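Cleaning a textured white tabletop

Posted 1 April 2018

The white table in the back half of the room has been in daily use since September. The top has a fine matte texture, the kind that is sold as scratch resistant and non-glare. It is both of those. It also holds dirt very well, and ordinary wiping had stopped making any difference, so I spent part of the weekend finding out what does.

The dirt comes in two forms. The first is loose: grit, crumbs, dust. The second is whatever has been pressed into the low points of the texture by sleeves and boxes being dragged over it. A damp cloth handles the first badly and the second not at all. Wetting loose grit turns it into a paste, and the cloth then pushes the paste into the texture. I had been doing this for months.

Order of work now:

Dry brush first. A soft dustpan brush, short strokes, always toward the same edge. Then the vacuum with the brush nozzle on the lowest setting. Only after that does any water touch the surface.
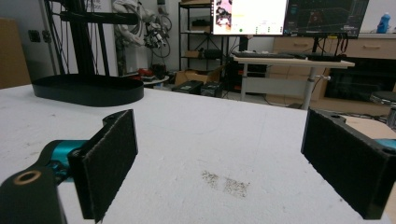
For the wet stage I tried three things on separate patches, leaving an untreated strip between them for comparison.

Patch one was warm water and dish soap on a microfiber cloth. It lifted gray film well and left the specks where they were. Patch two was the Dridus surface spray, which I already had under the sink. Slightly better on the specks, but it dries with streaks that show when the light comes from the side, and rinsing them off takes two passes. Patch three was dish soap again, this time with a nylon nail brush. Small circles, light pressure, then blot with a dry towel. Do not wipe at this point or the loosened dirt goes straight back down.

Patch three won clearly. The brush gets into the texture and a cloth does not. Total time for the full top was longer than I would like, and my wrist noticed.

Scuffs are a separate problem. Some are material left on the surface by something else, and these come off with a melamine sponge used wet. Others are wear in the surface itself and no amount of cleaning will change them. The test is to run a fingernail across the mark. If it catches or smears, clean it. If it does neither, leave it. A melamine sponge is an abrasive and will polish a matte finish into a shiny spot that looks worse than the scuff did.

I considered covering the top instead. Hundmont sells a clear mat cut to size, and Hägglund has a felt one. The quote for the clear mat was 574 before shipping, and it would trap grit underneath anyway. Felt would be worse. The table stays bare.

Two changes to routine. Parts and small items go in a tray with sides, so that whatever falls off them can be carried to the bin. And the dry brush now hangs next to the table. It used to live in the hall closet and so never got used.

Next job is the shelving, which has not been dusted in a long time and has an open carton standing in front of it.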